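Hultis Launcher Setup Guide
Section 4: Arranging the Home Screen and Dock 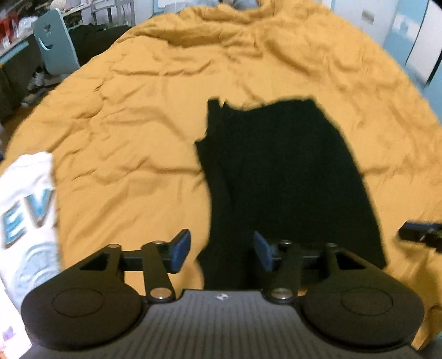

Before you start, finish Section 3 and make sure Hultis is set as the default launcher. If the phone still asks which launcher to use when you press Home, go back to step 3.6.

4.1 Set the grid

1. Press and hold an empty spot on the home screen until the menu opens.
2. Tap Layout, then Grid size.
3. Choose the number of rows and columns. Small phones work best with four columns.
4. Tap Apply. The screen goes blank for a moment and then redraws.

Note: Icons that no longer fit are moved to a new page on the right. They are not deleted.

4.2 Fill the dock

1. Open the app drawer by swiping up.
2. Hold an icon and drag it to the bottom row.
3. Release it when the gap opens.
4. To take an icon out, drag it to Remove at the top of the screen. The app stays installed.

4.3 Change the label color

Labels are set to Automatic, and Hultis picks light or dark text each time the background changes. With busy backgrounds it sometimes picks wrong.

1. Open Layout, then Labels.
2. Turn off Automatic.
3. Choose Light or Dark.
4. If labels are still hard to read, turn on Label shadow and set Text size to 14.

4.4 Save a backup

1. Open Settings, then Backup.
2. Tap Save layout and enter a name.
3. Choose a folder. Files end in .hvl and open only in Hultis.

Caution: Restoring a backup replaces every page and the dock. Save your current layout first if you want to keep it.

Caution: Backups made before version 11 do not include widgets. Add them again by hand after restoring.

Note: Tevelik icon packs are not stored in the backup. Install the pack on the new phone before you restore, or the default icons will be used.

Section revised 16 March 2020 by Kamran Mousavi. Continue to Section 5: Gestures.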